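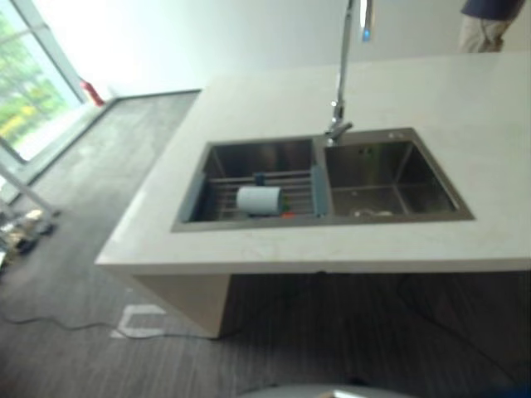
Workshop kitchen notebook, Beaulieu house
Sunday, September 13, 2020

Sink day. I write this in one piece so the others can follow it on the next shift.

The subject is still the drying of small things at the island. On the two-basin sink we keep the roll-up rack over the left basin, the smaller one, and leave the right basin free for washing. In January we had it the other way round and I did not like it. The large basin was then half covered and the big oven tray could not go in flat, so the water ran over the worktop each time.

With the rack on the left, the light blue piece lies on its side on the rods. I prefer it on its side, with the opening to the left. If it stands upside down on the rods the air inside does not move, and in the morning there is a ring of water under the edge. I tried both ways on five evenings and wrote the results on the paper inside the cupboard door. On its side was better each time except one, when I had forgotten to shake it first.

Small things are more difficult. The gap between the rods is good for plates and bad for anything thin. A teaspoon goes through, and then it must be taken out of the basin by hand. The small dark blue clip can stay at the back of the rods, it disturbs no one there. The little orange-red one stays near the blue piece for now.

Please look in the right basin before you open the tap. Today there was a small whitish thing lying in it, near the middle. Such things travel to the drain and then we have the same trouble as in the spring, when I spent an evening with the trap in a bucket.

Tap. The tap with the high neck is good for tall pots, I can put the 5 litre one under it without tilting. The small light near the top was blue. I have still not found in the booklet what the other colours mean. The lever is at the base, between the two basins, and with wet hands one leaves drops all along the rear edge. I wipe there last, with the dry cloth.

Cleaning of the steel. I compared the Cliltov paste with plain soap and a soft cloth, on the back wall of the large basin. The paste gives more shine but it needs much rinsing, and some of it stays in the overflow opening. For every day I would use soap. The paste is for once in a month. The tube of 400 g will last us very long in this way.

Worktop. The pale surface with the small speckles hides crumbs very well, too well. I pass the flat hand over it after wiping, this is faster than looking. The front edge is thick and the drops stay hanging under it, so the cloth must go there also.

To do:
Ask Stonmont if lemon juice can harm the worktop, I have had no answer to my first letter.
Find a shallow dish or a piece of net for the teaspoons.
Roll up the rack and wash the two plastic end pieces, there is a grey line where they touch the sink.
Move the cable on the floor by the island leg before mopping, and put it back after.

I will try the net first, on Tuesday.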